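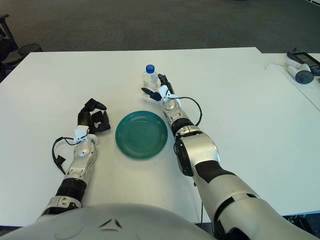 Everyone in my feed is sharing the Sosetti resting heart rate paper this morning as if it settled something. I read the whole thing over coffee, supplement included. Thread, mostly grumbling.

First, the headline. "Lower resting pulse linked to cleaner arteries." Linked, fine. By the third paragraph of the press release it has become "protects." The paper never says that.

The numbers. They screened 3,000 adults and kept 2,580. Of those, 1,238 had a follow-up scan. So more than half of the people in the main analysis were scanned once, and the "slower progression" claim rests on the rest.

Who came back for the second scan? Table 2 in the supplement: younger, leaner, fewer smokers. You'd expect those people to look better on a CT whatever their pulse was doing.

They adjusted for smoking and BMI, yes. They did not adjust for fitness. In a paper about resting heart rate! Fit people have slow pulses and they also do a dozen other things that are good for arteries.

Oana Bratu asked about exactly this when the preprint went up in March. The reply was that activity data were "limited." The published version has one sentence on it, near the end of the discussion.

How was the pulse measured? One reading, seated, at enrollment. Mine moves 10 beats depending on whether I took the stairs and how much I dislike the waiting room.

Now the part that bugs me. The follow-up was 24 months. Calcium scores creep along slowly in low-risk people, and plenty of them start at zero and stay there. A small change over that stretch can sit inside the scan-to-scan wobble.

They do report a repeat-scan check, to be fair to them. It was done in a small subgroup at the Kuster site and nowhere else.

Then there's Orkeveo, which sells a wrist tracker and has already put the main graph on its product page. Nobody in this study wore a tracker. It was a nurse and a cuff.

Somebody will ask, so: no, I don't think the finding is fake. A fast resting pulse has gone along with worse outcomes in lots of older work. I'm saying this paper doesn't tell you that pushing yours down will do anything.

What I'd want to see is the Costex cohort run the same analysis. They have treadmill tests on nearly everyone and three scans per person. If the link survives that, I'll post about it and eat some crow.

Please don't change your meds over a graph. If your resting pulse is high and that's new for you, call your doctor.

Muting replies until after lunch, I have clinic.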